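Notebooks > Wash Bench > Sostcombe > Color bleed

We use cookies to remember your login and page settings. Accept / Manage

Friday

Zostus rinse additive, second go. Writing this up before the weekend so I don't talk myself into liking the numbers.

The claim on the sheet that came with the drum is that one dose in the last rinse "locks" color in dyed cotton and stops it moving onto other things in the load. No mechanism given. No test method given either, only a bar chart with no scale on the side and the word "untreated" under the tall bar. I asked their rep for the method and got the same chart back in a larger size.

Niloufar Ansari ran the first set and came back fairly positive. I read her pages again this morning. The work is careful and I have no quarrel with how she handled the pieces, but the plain-water loads were all done on the old washer and the additive loads were all done on the Eskola. The Eskola uses a lot more rinse water. More rinse water carries off more loose dye, with or without anything poured in. So that set tells us the Eskola rinses well, which we knew when we bought it.

Plan for this round:

Same machine for everything (Eskola, program 4, cold fill).
Same dry load weight each time, 1,105 g on the bench scale, made up with the plain white filler towels.
Blue-gray and red from the Prato order, all cut from the same two bolts.
White cotton strip stitched to one edge of every test piece.
Half the loads get the additive in the last rinse, half get the same volume of tap water from the same kind of cup.
Whoever grades the strips doesn't know which is which.

I wanted more loads. We have cloth for 17 test pieces if nobody ruins one, and I ruined one on the overlocker before lunch, so call it eight and eight.

Numbering: strips are marked in laundry pen on the back with a random number and the list is in an envelope in Niloufar's drawer. I made the list, so I can't grade. She has agreed to grade even though she thinks I'm being fussy. Her words were that if the stuff works it should be obvious from across the room. Fair point. If it needs this much care to see, the shop customers are never going to see it either. 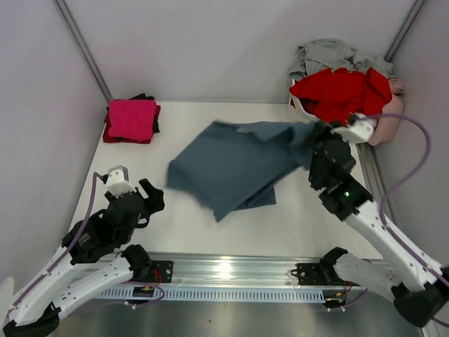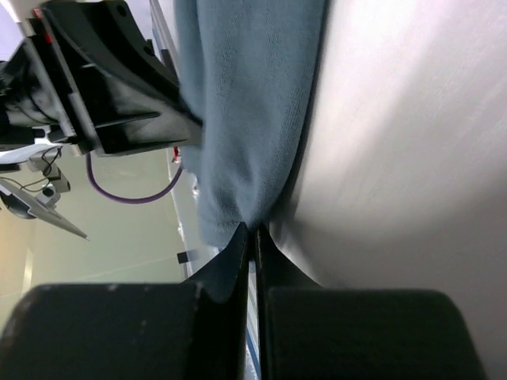

Blue-gray cloth; the red is the bundle at the back in the first one.

On the water. I drew the drain samples myself, one jar per load, filled at the start of the last rinse drain. The jars from the red loads are pinker than the jars from the blue-gray loads are blue, which I would have guessed. Comparing within red, additive against plain, I lined them up on the windowsill and could not sort them. I then moved them under the tube light and thought I could sort them, and when I checked against the labels I'd done no better than flipping a coin. So much for my eye. We could send jars out for a proper reading, but I'd like a reason to spend the money first.

Temperature worries me more than the additive does. The cold fill here depends on what the rest of the building is doing, and the tap was noticeably warmer in the afternoon. Warm water pulls more dye. If I'd done all the plain loads in the morning and the additive loads after lunch I would have made Zostus look bad for no good reason, which is the same mistake as last time facing the other way. They were alternated. Please keep alternating if you pick this up.

A few things I don't believe yet:

1. That the cloth was finished the same all along the bolt. The outer turns of the red felt stiffer to me. Could be extra size in it, could be how it was stored. Pieces were shuffled before numbering so it should come out even, but eight a side is not many to be trusting to luck.

2. That rubbing and washing are the same problem. Niloufar's note lumps them together. Color coming off on a dry white rag is mostly loose stuff on the surface. Color moving in a wash is partly that and partly dye that was never fixed well. A product might help one and do nothing for the other. The sheet from Zostus talks about both in one sentence, and that makes me suspicious of the sheet.

3. That the "after one wash" result matters to anyone. Most of the bleed we get complaints about is the first two or three washes. The last rinse comes after the damage. If a red shirt has already sat with a white one for the whole main wash, I don't see what a dose at the very end is meant to fix.

Number 3 should have stopped us at the start. I raised it with the rep on the phone and he said the benefit "builds." Builds over what? He didn't know, and he was nice about it.

Cost, for whoever reads this when the reorder question comes up. The Eskola counter stood at 2,718 cycles when I shut it down. If we had put a dose in every one of those we would have gone through a pile of drums, and I can't point to a single return that it would have saved us. I also can't point to one it wouldn't have. We never kept the return slips in any shape that lets you answer that. Worth fixing whatever we decide on the additive.

Not done: dry rub, wet rub, repeat washes on the same pieces. Strips are drying flat on the mesh, away from the window, and should not be ironed before grading. Somebody ironed the last lot and the edges went shiny.

If Niloufar's grades split cleanly down the list I'll say so here and buy the drum. If they overlap I'd like us to drop it without a third round. I've seen us run third rounds before and we always find something.

The envelope stays shut until she has signed the grade page. That includes me.

To do: label the jars on the glass and not the lid. Find out who has the second gray scale card. Ask Prato whether both bolts came from one dye lot.

Share (4) | Comments (17)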